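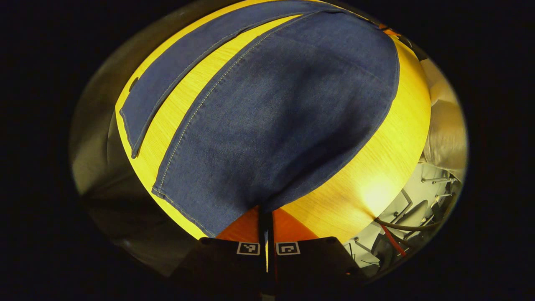

*Dark blue denim on the sorting table, with lighter topstitching along the edge.*

Thoa Ông begins every pair of jeans with the side seams. She turns the leg inside out, smooths it with the flat of her forearm and reads the stitching before she decides anything about the cloth. "People look at the fade first," she says. "The fade tells you how it was worn. The seam tells you how it was built, and that decides what I can do with it."

Ông runs Culby, a small workshop that takes in worn denim and returns it as aprons, tool rolls, cushion covers and, when the cloth allows, other trousers. She trained as a pattern cutter at Venico and spent five years there on workwear before setting up alone. The workshop has one cutting room, a store and a sewing room with two machines in regular use. We spoke in June 2021, with the order book full and a backlog of unsorted denim in the store.

Her first subject was folding, which she regards as part of the cutting process. Cloth that has been folded on the same line for a long time keeps a crease, and on indigo the crease wears pale. A pale line running across a panel cannot be taken out. "You can press it, you can steam it, and it will lie flat. The colour does not come back," she says. "So when a garment arrives I open it out, and after that it is folded as few times as possible, never twice on the same line."

Long pieces are laid flat on the table, legs together, with the outer seams on top of each other. The waistband is left out of the fold, as it is several layers thick and pushes the rest of the garment out of line. If the garment has to be stored, it is rolled from the hem upwards around a cardboard tube. Ông uses tubes discarded by a paper supplier, Jalladen, cut down to the width of her shelves.

The work surface is wood, and she has strong views on it. An earlier cutting table had a hard plastic top, and denim slid on it. The upper layer would creep while she was marking the lower one. "You mark a straight line, you lift the cloth, and the line is a curve," she says. "With wood there is a bit of drag. It should be smooth enough that nothing catches and not so smooth that the cloth travels." She wipes the top down with a barely damp cloth at the end of the day and dries it at once. New indigo rubs off, and a light surface shows it early. She treats that as useful information. If the table has picked up blue, the next pale fabric does not go on it until it has been cleaned.

Topstitching takes up a good part of the conversation. On most jeans it is sewn in a heavier thread than the seam it sits beside, and in a lighter colour, and Ông keeps it wherever she can. She cuts on the far side of it, so that the original line becomes the finished edge of the new piece. This saves a hem. It also fixes the direction of the pattern, and so the pattern has to be drawn to suit the cloth. For a tool roll, the stitched edge goes at the top, where hands pull at it. For an apron it goes down the side.

"A flat-felled seam is the strongest thing in the garment," she says. "If you unpick it you have two weak edges with holes in them. I have done it, when a customer wanted a flat panel. I tell them beforehand that it will be weaker and I write it on the ticket."

Narrow strips are sorted separately. What is left when the main panels have been cut usually includes long bands from beside the seam, and these become ties, loops and bindings. She sorts them by width and weight. Length matters less, she says, as a strip can be joined on the slant without much bulk. Anything too narrow to fold double goes in a sack for stuffing.

Ông weighs a sample square of each incoming lot and records it in grams per square metre. The heaviest she has on file is 437, from a batch of old work trousers that came through Oberholzer, a dealer in surplus clothing. Her machines would sew it, but not across a crossed seam, where the layers stack up. She flattened those points with a mallet before stitching and turned the wheel by hand over the worst of them. Five needles broke on that batch. She has since stopped accepting anything of that weight for lined work.

Washing is done before cutting, without exception, and inside out. She uses cool water and a slow spin, then hangs each piece by the hem so that the weight of the waistband pulls the legs straight. Tumble drying is not used. Cotton that has been worn for years has almost finished shrinking, but she does not rely on it, and a repair patch from a different garment may still have some way to go. In December, when the store is cold, hanging takes longer and she plans the cutting around it.

Asked what customers could do to help, she gives a short list. Empty the pockets, coin pocket included. Close the zip and the button. Leave the hems as they are, even if they are frayed, and leave old mends in place. "They think they are doing me a favour by cutting the ragged part off," she says. "Then the two legs are different lengths and I have lost the only straight line I could measure from."

Garments can be left at the workshop on the days it is open, folded loosely, in a paper or cloth bag. Ông asks that they be washed first, and that the owner's name go on the bag and not on the denim.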